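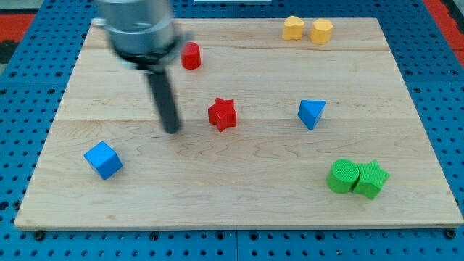 A robot arm over a wooden board with coloured toy blocks, a common kind of set-up for recording demonstrations.

Robot teaching by demonstration (also called learning from demonstration, programming by demonstration or imitation learning, although the last of these has a narrower meaning for some writers) is a way of giving a robot a task by showing it the task. A person either moves the robot by hand or drives it from a distance, and the movements are recorded. The recording is then played back as it stands or used to train a program that can carry out the task when things are not in quite the same place as before.

The method is used in factories, in laboratories and, to a smaller extent, in schools and colleges. It is mostly applied to robot arms, but wheeled and walking robots have been taught in similar ways.

Background

Early industrial robots were taught by leading them through a job. For paint spraying, a worker would take hold of the arm, or of a lighter copy of it, and make the strokes needed to coat a part. The positions of the joints were stored and the arm repeated them. For spot welding and for loading machines it was more usual to drive the arm to a series of points with a hand-held control box, known as a teach pendant, and to store each point with a button. Both ways of working are still found.

Such robots repeat a path exactly. If a part is turned or moved, the path is wrong. Later work has aimed at robots that use a camera or another sensor to judge where things are, and that draw on many demonstrations to decide how to move.

Teaching by hand

In teaching by hand, or kinaesthetic teaching, the teacher holds the arm near the wrist and moves it. The motors are set so that they hold up the weight of the arm but do not resist being pushed. Sensors in the joints record the angles many times a second.

The teacher can feel when the arm is near the end of its reach and when the gripper touches something. Little training is needed. The drawbacks are that the teacher's hands and body may block the view of the camera, that two-armed tasks are hard for one person to show, and that large arms are heavy to push even when their weight is held. Fine movements tend to be shaky. Some systems smooth the recorded path afterwards, which can remove small movements that mattered.

Opening and closing the gripper is usually done with a button on the wrist, a foot pedal or a key pressed by a second person.

Teaching by remote control

In teaching by remote control, or teleoperation, the teacher stands or sits away from the robot and moves a control that the robot follows. The main kinds of control are:

Leader arm. A smaller or lighter arm, often with the same joints as the robot, is moved by the teacher. The robot, called the follower, copies the joint angles.

Hand controller. A device held in the hand is tracked in space, and the gripper moves as the hand moves. The program works out the joint angles.

Joystick or space mouse. The teacher pushes or twists a knob to set the speed and direction of the gripper. This is slower, and turning and moving at the same time takes practice.

Glove or camera tracking. The position of the teacher's fingers is measured and passed to a robot hand.

Remote control keeps the teacher out of the camera's view, so the pictures recorded during teaching look like those the robot will have when it works alone. The teacher gets less sense of touch. A few leader arms push back against the hand when the follower meets something, but most do not, and teachers learn to judge contact by eye. Delay between the control and the robot makes the work harder, and teachers commonly slow down or move in short steps to deal with it.

What is recorded

A single showing of the task is called a demonstration or episode. It normally holds the joint angles, the state of the gripper, the commands given by the teacher and the pictures from one or more cameras, each with a time mark. Many recordings also carry a short written instruction, such as "put the red block next to the blue block". Measures of force are kept where the robot has sensors for them.

The clocks of the cameras and the robot must agree. If the pictures are late, a program trained on them will link each movement with the wrong view. Teams usually check this by moving the arm sharply in front of the camera and comparing the two records.

The number of demonstrations needed depends on the task and on the training method. A fixed path needs one. Training a program to cope with changes in position takes more, and collections for general use are larger again.

Table-top tasks

Much of the work is done on table-top tasks with small objects. Toy blocks are widely used. They are cheap, they do not break, and they come in plain colours and simple shapes that can be named in an instruction. Cubes, cylinders, stars and triangular prisms each behave differently when pushed. A cube turns if it is pushed off centre, and a star can catch against its neighbours.

Common tasks include pushing one block to another, sorting by colour, sorting by shape, making a line, and separating blocks that touch. Pushing can be done with a single finger or rod and needs no grasp, so it is often chosen for a first study. It is harder to plan than it looks. The way a block slides depends on how it rests and on the surface under it, and the teacher corrects the path all the time without thinking about it. These corrections are part of what the recording is meant to capture.

The work surface may be a table, a board or a tray. Pegboards and metal plates with regular holes are often put underneath so that parts of the set-up can be bolted down and put back in the same place. The camera is fixed in the same way. A camera that has shifted slightly between sessions is a frequent cause of poor results.

The Protdale exercise

The Protdale exercise is a block-pushing task used for comparing ways of teaching. It takes its name from the Protdale workshop, where it was first written down, and is now looked after by the Bondalgate robotics laboratory. The teacher is given 8 blocks and a list of 4 instructions, to be shown in any order, with the blocks mixed up again by hand between them. A demonstration is thrown out if a block leaves the work surface or if the teacher touches a block directly.

The first full collection made with the exercise, named Kong, holds 942 demonstrations, all recorded by remote control. A second part, taught by hand, has 400. The two parts are stored separately because their pictures differ: in the second, the teacher's arm is often in view. Programs trained on the second part alone did less well when the teacher stepped away, and the notes issued with Kong advise against mixing the two without marking which is which.

The recording software used at Bondalgate is called Tekinis. It starts and stops each episode, shows the teacher the next instruction and asks for a simple pass or fail at the end. Failed attempts are kept in a separate folder and can be used in studies of how teachers recover from mistakes.

Training

The simplest way of using demonstrations is behaviour cloning. A program is given the camera picture and the joint angles as input and is trained to give the command that the teacher gave at that moment. It works well while the robot stays near the states seen in the recordings. Small errors can carry it away from them, and it then has no example of what to do.

One remedy is for the teacher to watch the trained robot and take over when it goes wrong. The correction is recorded and added to the collection, and the program is trained again. Another is to ask teachers to start some episodes from awkward positions. Predicting several commands at once instead of a single one has also been found to give steadier movement.

Differences between teachers cause difficulty. If one goes round a block to the left and another to the right, a program that averages the two may drive straight into it. Some methods are designed to keep such choices apart. Written guidance to teachers is also used, though guidance that is too strict gives recordings with little variety.

Safety

Teaching by hand puts a person within reach of a powered arm. Speed and force are limited during teaching, and an emergency stop is kept where the teacher can get to it. With remote control the main risk is to anyone near the robot whom the teacher cannot see. The control is usually fitted with a switch that must be held down for the arm to move.

See also

Behaviour cloning
Robot gripper
Teach pendant
Teleoperation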